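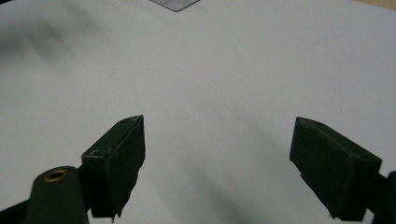
Where does the open day take place?
The open day is held in the robotics workshop at Lonbridge, on the ground floor of the rear building. Come in through the side entrance on the parking lot and sign in at the desk.

What time should I arrive?
Doors open at 10 a.m. and the last group goes in at 3 p.m. Each visit lasts 54 minutes, including time for questions at the end.

Do I need to book?
Yes. Groups are kept to six people so that everyone can see the table. Send your name and a preferred time to Bríd Sheehan, who handles the July bookings.

What will I see?
Two demonstrations. Primo Bellini shows how hand-held grippers are used to record picking and placing tasks. Hervé Le Goff then runs a robot arm on the same kind of task and explains how the recordings feed into its training – our current set has 1000 of them.

Can I try a gripper myself?
Yes, in the second half of the visit. Please take off rings and bracelets first and tie back long hair.

Are children welcome?
Children can come with an adult. They count toward the group size, so include them when you book.

Can I take photos?
Photos are fine in the workshop, without flash. Please don't photograph the computer screens.

Is there parking?
There are a few spaces by the side entrance. The Mullport bus stops across the street.

What if I need to cancel?
Reply to your booking email and we will offer the place to the next person on the list.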